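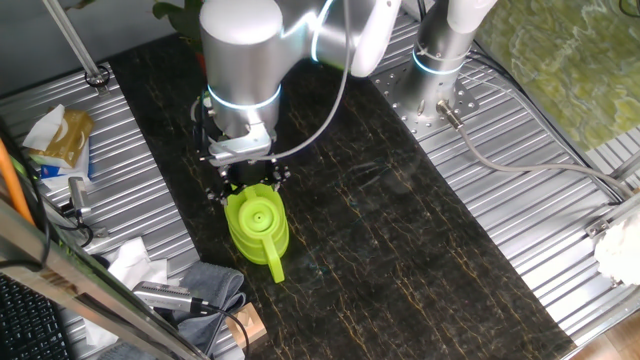 Fig. 1. Robotic arm with green watering can.

Week 6: Play-by-post roleplay, openings and turn order

Reading: the first two scenes of the Kutau game, in the course folder. Skip the out-of-character thread for now. We get to it next week.

Terms

Play-by-post: a story written in turns on a forum or chat channel. Each player controls one or more characters.
IC / OOC: in character and out of character. Most boards put OOC remarks in double parentheses or in a separate thread.
Starter: the post that opens a scene.
Godmodding: writing another player's character without permission, or making your own impossible to hurt.
One-liner: a post of a single sentence. Some boards ban them, some are built on them.

The starter

A starter has to give the next player something to answer. Compare the two openings in the Kutau folder. The first spends over 500 words on the history of the harbor and ends with the character asleep. The second is 100 words long and ends with a knock at the door of the customs house. The second got replies the same evening. The first was locked in April with none.

Setting by vote

Many groups let the players choose the setting. This works well with a short list and a closing time. The Tridanov group left its vote open and had three half-built worlds by the end of it -- a school, a space station and a desert town -- with characters already posted to each. If you run a vote, close it before anyone submits a character sheet.

Character sheets

Keep to name, age, appearance, one want, one fear, and how the character behaves when pushed. A moody or shy character is fine, but check that the player has given other people a way in. In the Correa game a silent swordsman sat in the corner of the inn for eleven posts. His player was waiting to be spoken to, and so was everyone else.

Turn order

Fixed: everyone posts in the same sequence. Slow, but fair to quiet players.
Free: anyone may post, usually with a rule against posting twice in a row.
Skip rule: Stokent moves on when a player is absent past the agreed time. The absent character is assumed to be present and doing nothing important.

For next class

Write a starter for a setting of your own, 100 words minimum, 500 maximum. Swap with a partner and write one reply each. Do not move your partner's character. Bring both posts printed -- we will mark them up in pairs.

The long scene (1,000 words, graded) is still due at the end of the unit.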